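Skusar Compartment Crate, large: two months in

I bought this back in September after the snack drawer at our office finally beat me. The little packets slid behind each other and we kept reopening the same box of crackers while three others went stale. So I paid 41 dollars for a light wood crate with thin slats that split it into a grid, and I've become the kind of person who has opinions about dividers!

Setup first. Mine came flat, with the slats bundled in paper, and I put it together sitting on the office carpet (the speckled gray-blue sort that swallows every dropped screw, so use a tray). The slats slot into each other and you tap them down with your palm. One was tight and I had to sand the notch a bit - not a big deal, but at this price I'd rather not.
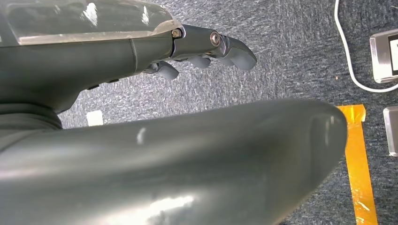

Randa Rizk wrote in to say hers had two tight slats, and that rubbing a candle stub along the notches worked better than sandpaper. I've since tried it on the spare and she's right, thanks Randa!

Day to day it's lovely. It lives on the pale tabletop by the gray cabinet, right where people walk past, and the wrapped stuff stays in its own square. You can reach in for one thing without dragging up its neighbors. I do wish the squares were a touch wider, as the fatter packets have to go in on their side.
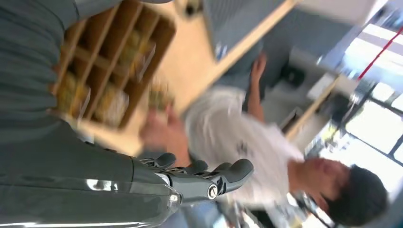 What I'd change

Felt feet, please. Bare wood on a smooth top slides when you pull at a snug packet. I stuck on my own, from a Loltum pack of 2 sheets. And the slats do collect crumbs, so every so often I lift them out and shake the whole thing over the trash.

Would I buy it again? Yes, and I'd get the same size.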